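The gripper that forgot its limit

Aug 22, 2021

The technician who runs the block assembly bench at Parri, in Wernuvico, was bruised across two fingertips in early August. She agreed to talk about it on condition that we left her name out. Her supervisor at Zorkel, which owns the bench, sat in for part of the conversation.

The bench has one arm with a two-finger gripper. It picks up plastic blocks and puts them into a base with cutouts. "It's a slow job and it looks harmless," she said. "The parts weigh next to nothing. I think we all got used to standing close to it."

The gripper is supposed to close with a force of 7 newtons. That number is typed into the arm's program, and she had checked it herself that morning. What she did not know was that the gripper's own controller keeps a separate value, and that the controller goes back to its factory setting whenever it loses power. The factory setting is 66.

"Someone on the other side of the room pressed the emergency stop for a different reason. That cuts the power to the gripper. When we reset, the screen came back just as before. It said seven. I believed the screen."

A block was sitting crooked between the fingers after the restart. She reached in to straighten it and the gripper closed again.

"It got the tips of two fingers, with the edge of the block on the other side. It didn't break anything. It hurt a lot, and I couldn't pull out." A coworker opened the gripper from the pendant. She was back at work the next day.

Should she have had her hand in there? "No. The rule is that you stop the arm first. I had just restarted it and in my head it was still stopped. I've said that in the report."

Her supervisor did not want the report to end there. He went through the log files from the Pikisen, as the staff call the bench, and found 41 restarts since it was installed. After each one the gripper had run at the higher force until somebody reloaded the full program. "We had dents on some of the blocks," he said. "We put it down to wear. I'd seen them and moved on."

The fix is short. The program now sends the force value to the gripper after every restart, reads it back, and refuses to move if the two don't match. The screen shows the value read from the gripper. A label on the pendant says to jog the arm clear before touching a part.

She is back on the same bench, and says the first few days were uncomfortable. "I kept my hands in my pockets. Now I watch the number come up, and then I start."

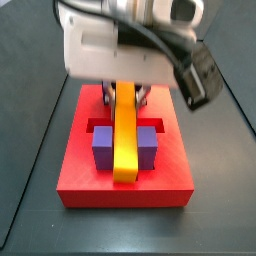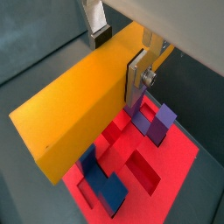
The gripper holding a yellow block over the red base, in both pictures.

Zorkel has two more benches with the same type of controller. Both have been switched off until the new program is loaded, which the supervisor expects to finish before the end of August.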